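Flondberg House Association
Minutes of the residents' meeting, October

Start: Sunday, 5 p.m., in the lounge on the ground floor
Present: 13 of 26 apartments

1. Minutes of the last meeting
The minutes were approved with one correction. The cleaning company is called Geerts, and it was written wrong two times.

2. Heating
Tutislow has checked the boiler and will change the pump before winter. The residents on the top floor informed that their radiators are still making noise in the night. The board will ask Tutislow to come again.
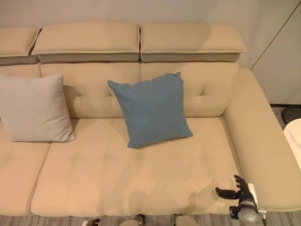

The cost of the second visit is not known yet. It was agreed that the board may spend up to 80 euros without asking the meeting, and above this sum all residents get a letter first.

3. Mailboxes

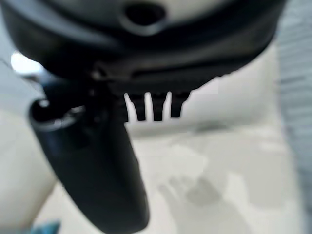

The offer from Fleretti for new mailboxes was read aloud. It includes the mounting, but the name plates must be ordered separately. Two residents prefer to repair the old ones – this was discussed for a long time. About the color, most wished for a smooth black, matte with only a little shine, like the big rounded part in the second photo. Fleretti will be asked for a sample. Vote to go on with the offer: 10 for, 3 against.

4. Other
Bicycles must not stand in front of the cellar door.

End: 6:40 p.m.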